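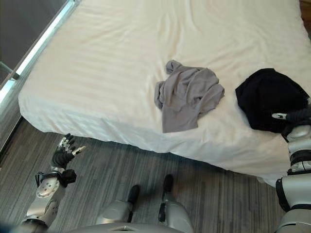
Gray garment on a white fitted sheet.

Urkia Laundry Notes

Urkia is a small text dataset of household laundry notes: what was washed, at what setting, and how it was dried. It holds 800 entries in English, collected through the Skelo diary app and cleaned by hand.

Contents
notes.csv has one row per load. Columns are load_id, fabric, water, spin, drying and remarks.
fabrics.csv maps the names people typed to 94 standard fabric terms.

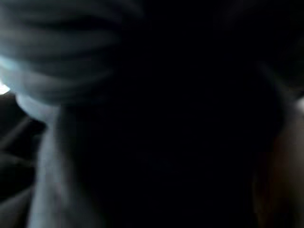
Remarks are kept as typed, spelling mistakes included. Blank cells mean the writer left the field empty. Water settings were entered as words (cold, warm, hot) and should not be read as temperatures.

Known problems
Wool is rare, with only 8 loads. "Jersey" was used for both knit fabric and sports shirts, so check the remarks before filtering on it. Entries from May use an older form with no spin column.

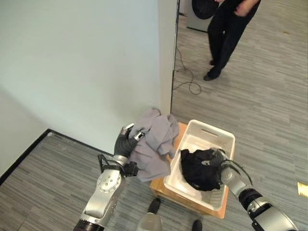

Changes
Version 2, Jun 8, 2025: merged the Umali entries, removed duplicate loads, fixed line endings.

License
Free for any use. Please credit Staveo.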